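Sorting Bottles at the Table

Table sorting is the small, slow kind of recycling, the kind you do by hand on a flat surface before anything goes out to a bin or a depot. I've been writing up household habits for this site for a while now, and this entry is one I kept putting off, mostly because I thought everybody did it the way my family does. They don't! People have strong feelings about caps.

The basic idea is simple. You put the day's empties on a table, you look at them, and you split them up by what your local collection takes. In Dosville, where I live, that means clear plastic in one lot, colored plastic in another, and anything with food still stuck to it back to the sink. Darormont, just over the river, takes the whole lot mixed, and my cousins there think I'm a bit much.

The word people use in Dosville for a session of this is a "kabbaj," after the Kabbaj grocery, which had the first bottle return counter in town (it opened in September, the year the old depot shut). My grandmother still says she's "doing the kabbaj" when she means she's clearing the kitchen. I've never heard it used anywhere else, so please write in if you have.

A white or pale table is best if you've got one. Clear plastic is surprisingly hard to see on a patterned cloth, and on a plain top the ridges catch the light and you can spot a bit of leftover label or a drip in the bottom. Mine is an old one with a beat-up back edge and it does the job fine.

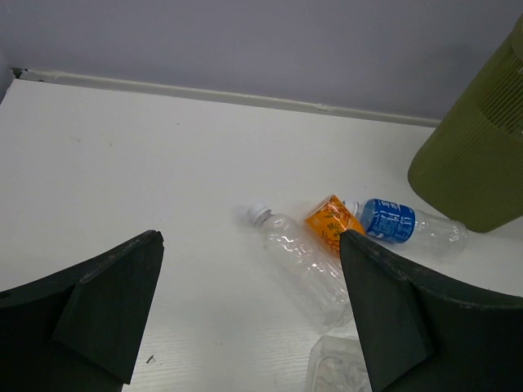 Clear plastic bottles lying on a white tabletop, the nearer one with its white screw cap on.

Bottles are usually laid down for sorting, at least in my house. Standing ones get knocked over by your sleeve, and then you're chasing them across the floor. Lying down they can still roll, of course, but molded bottles with a lot of ridges roll less than smooth ones, and you can always park something heavy beside them.

Now, caps. There are two schools. Cap-on people say a loose cap is too small and gets lost on the way, and cap-off people say you can't squash a closed bottle (true, it just pings back at you). Kenza El Sherbiny, who wrote the old Dosville household leaflet, was firmly cap-on, but she wanted the bottle squeezed first and the cap screwed back after. I've gone over to her way and my bag holds nearly 900 bottles a year now without me buying a bigger one, emptied weekly.

Labels matter less than people think. The Fandia depot takes bottles with or without them, though I peel off the paper ones anyway, out of habit, while the kettle's on.

See also: rinsing, bottle return counters, kitchen tables.

Entry last changed 2025-03-29.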